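Baskets, bread and a very full hallway: a morning with Souad Fahmy

I'd barely got my shoes off when Souad Fahmy handed me a basket. "Hold that," she said, and went to put the kettle on. So I stood in her hallway holding it, with baskets up both walls and more of them hanging off the coat hooks (the coats live on a chair now).

Souad has run Erraji, her little storage and homewares business, out of the same house for 18 years. She started with bread baskets because her mum had good ones and she couldn't find any in the shops here. "I was buying these awful plastic things in every colour," she told me. "They cracked by winter. I thought, well, I can do better than that!"

We sat in the kitchen and I asked the thing everybody writes in to ask me, how do you choose a decent one? She laughed and started pulling them off the top of the fridge.

"Look at the rim first. If the rim's mean and skinny I don't even pick it up. Then I push on the long sides with my thumbs. A bit of give is fine. If it creaks at you, put it back."

She's firm about shape too. Round ones are lovely on a table, she says, and a nuisance on a shelf. Her favourite is a plain rectangle with soft corners, which slides in and out of a cupboard without catching on your jumper. She has one for tea towels, one for onions, and one by the door that her niece Doaa Berrada fills with dog leads and refuses to discuss.

And dark or light? I'd always gone for honey colours, but Souad shook her head at me. "Dark brown, every time. Kids, jam, muddy hands, you won't see any of it."

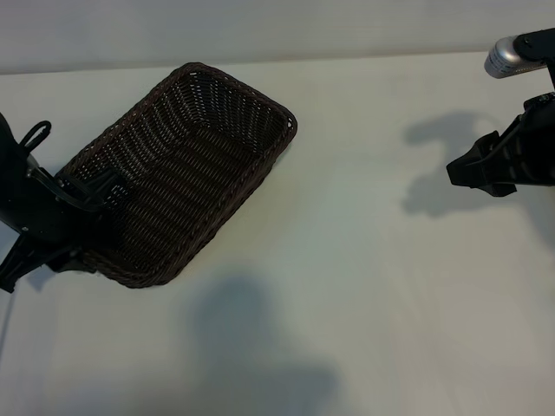
Dark brown wicker with a braided rim, Souad's favourite shape for the cupboard.

Cleaning, then. I confessed I'd once put one in the bath and she looked properly pained. She takes hers outside, turns them over and gives the bottom a good smack, then goes along the rows with an old pastry brush. "A damp cloth if it's sticky. Leave it in the shade to dry. Not on the heater, please!"

The one thing she won't do is line them. Her business partner, Kenza Kettani, sews gorgeous cotton liners and sells piles of them in June at the market, and the two of them have been arguing over it for years. "Why would you cover up the weave?" Souad said, a bit loudly, I think in case Kenza was in the next room. She was, and she yelled back, "Crumbs!"

I went home with the one for onions.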